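About Stirkberg House

Last updated: 2021-09-13

Hi, and welcome! I run Stirkberg House, a small evening school for people who want to read the letters, prayer books and postcards their families left behind. Mostly that means Yiddish, German and a bit of Ladino, plus the old handwriting that makes all three look like a row of fence posts.

I started it because of a shoebox. My mother kept it on top of the fridge in our apartment on Banham Street, and when she moved I ended up with it - 127 letters, nearly all from one great-aunt to another, and I couldn't get past the dates. I grew up speaking German at home (badly, with a lot of English thrown in) and I'd always assumed I would be able to read them once I sat down and tried. I could not. It took me two winters and a very patient teacher to get through the first bundle, and a good half of it was complaints about the landlord. I loved every word.

After that, friends began turning up with their own boxes. We met in my kitchen, then in the back room of the Drasten Library, and since July we've had our own place on the second floor of the Magaña Building. The elevator is slow but it works, and there's a big table, decent lamps and more tea than we can drink. 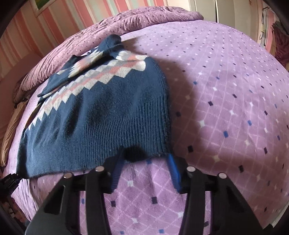

Do I need to be Jewish to take a class?

Anyone can join. Plenty of our students are, plenty aren't, and a fair number signed up after finding out something about a grandparent that they're still thinking over. We won't ask you to explain yourself at the door, and you don't have to tell the group what's in your papers if you'd like to keep that private.

Classes are small and run for ten weeks. The beginner course costs $245 and covers the alphabet, printed texts and your first steps with handwriting. If you're 65 or older, or a student, talk to me about the lower rate. I also do one-off reading sessions, where you bring a letter or two and we work through them together, slowly, with the magnifying glass out.

We have a lending shelf too, with dictionaries, cookbooks, memoirs and a stack of old newspapers that somebody's uncle saved from a dumpster. Our scanned archive can hold up to 2000 pages for now, all shared by families who said yes to it, and I'm still working on the index (please be kind about the index).

We're not a genealogy service, so I can't build your family tree or get you a passport. I can usually point you toward people who do that kind of thing.

If you'd like to come by, the door is open before every class and you're welcome to sit in on your first evening for free. Bring your box if you have one.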